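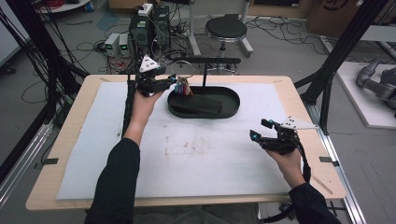 Wednesday, gone ten at night

Well, the new lights are up over the packing bay at last, and I'm so pleased with them I keep going back to the door for another look. Dexter Greenberg came over from Plukside with the van at half past seven, which meant I was up at six to let him in, and he had the first of the old fittings down before I'd even found the milk. Six came down in all. The dust on top of them! I had it in my hair until teatime.

We settled on the Perari ones in the end. I did like the Lovus, and it was a bit cheaper, but it only came with a chain mount and our ceiling slopes so badly at the far end that they'd have hung all anyhow — Dexter said he could make up brackets, in the voice of a man who would rather not. The Peraris sit flat, and they're 31 watts each, so I'm hoping the September bill will be kinder to us.

Only hitch was the switch by the side door, which turns out to have been feeding the yard lamp as well, so that went off and stayed off for 2 hours while he traced it back. I put Dvorak on the radio and swept up. He's coming back for the stairwell once the seals arrive. Must ring about those, and find the key to the meter cupboard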